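Walk-through done in August by Imelda Dalisay, two hours before doors. Alfredo Maglaya at the controls for the powered checks. Building: Gremon, ground floor. Items marked OPEN have to be closed before visitors are let in.

# Open day inspection: arm demo and simulator station

## 1. Room and access

- [x] Both exits clear and unlocked from the inside
- [x] Exit signs lit
- [x] Visitor route taped on the floor, entry on the hall side
- [ ] Room limit posted at the door. **OPEN.** Limit is 20. The old sign from the Pereyra visit is still up and gives the wrong number. Imelda to print a new one.
- [x] Extinguisher in place, tag in date
- [x] First aid box stocked

Comment: the tape on the last stretch by the coat rack is lifting. Pressed down for now. Check again at noon.

## 2. Barrier and arm, power off

- [x] Barrier posts set and chain hooked at all points
- [x] Barrier outside full reach of the arm, measured with the arm extended
- [x] Pedestal bolts tight, paint marks lined up
- [x] Cables tied back, none across the visitor side
- [x] Gripper fingers checked for cracks and loose screws
- [ ] Warning label on controller cabinet readable. **OPEN.** Bottom corner torn. Spare labels are in the Sillton drawer.

Comment: one barrier post rocks a little on the uneven tile. Moved it over by a hand's width and measured again. Still outside reach.

## 3. Arm, power on

- [x] Emergency stop at the operator desk stops motion
- [x] Emergency stop on the visitor side stops motion
- [x] No restart until the stop is released and the operator resets
- [x] Speed set to demo level, 160 mm per second
- [x] Arm returns to home position on command
- [x] Gripper releases on operator command

Comment: both stops tested twice. Alfredo wants the second operator to try them too before the first group. Agreed. Second operator signs below when done.

## 4. Simulator station (Tinby)

- [x] Screen stand weighted, doesn't tip when pushed
- [x] Power strip off the floor
- [x] Station not linked to the real arm. Network cable pulled and tagged.
- [x] Demo file loads from a cold start
- [x] Reset button brings the objects back to the start layout
- [ ] Sound level. **OPEN.** Too loud for anyone standing close. Turn down before opening. 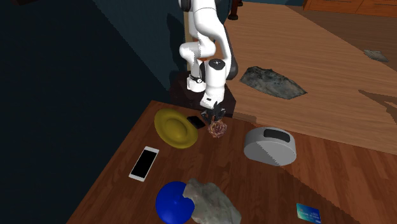

*Tinby simulator view: gripper over the rose, phone and yellow bowl alongside.*

Comment: visitors get 5 minutes each at the controls. Staff reload the file between visitors. If the program freezes, close it and start it again, and don't reconnect the cable to troubleshoot.

Alfredo asks that guides tell people at the start that this view is simulated. Added to the guide card.

## 5. Staffing

- [x] Operator at the desk whenever the real arm has power
- [x] One guide at the barrier, one at the simulator
- [x] Children under 12 with an adult at both stations
- [ ] Lunch cover for the barrier. **OPEN.** If there is no cover, the arm is powered down and the key comes out.

## Sign-off

Inspected by: Imelda Dalisay
Powered checks by: Alfredo Maglaya
Second operator, both stops tried: ____________
Open items closed, time: ____________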